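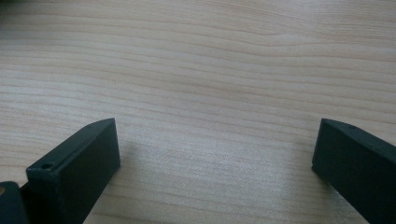
Notes on the cloth set, 6/29/18

Filed under: Data Collection | Grippers

Print this post | E-mail this post

The cloth set for Udeleck now stands at 1,828 examples, of which 759 were recorded at the Hornham bench. The rest date from May and use the older finger shape, so I keep them in a separate folder until I know whether mixing hurts.

Each example is one person working 2 hand-held grippers at a table. The wrist view gives the model the fingers and whatever is between them. The head view gives it the basket, the cloth and both hands.

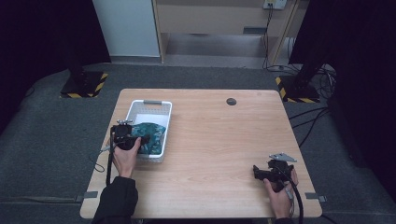

Left gripper in the basket, right gripper open over the table.

I threw out 33 examples from the last batch. Most had a timing offset between left and right - small, but enough to put the grasp in the wrong place. Archie Menzies wrote a check that compares the two streams at the start of each take, and it now runs before anything is saved.

Patterned cloth is the harder case for labeling. A fold and a printed blotch look much alike at low resolution, and I have started marking grasp points from the wrist view only.

Next is a training run on the Hornham portion alone, with the same settings as Gourlay.

Contact | Copyright Bondavness Notes | Back to top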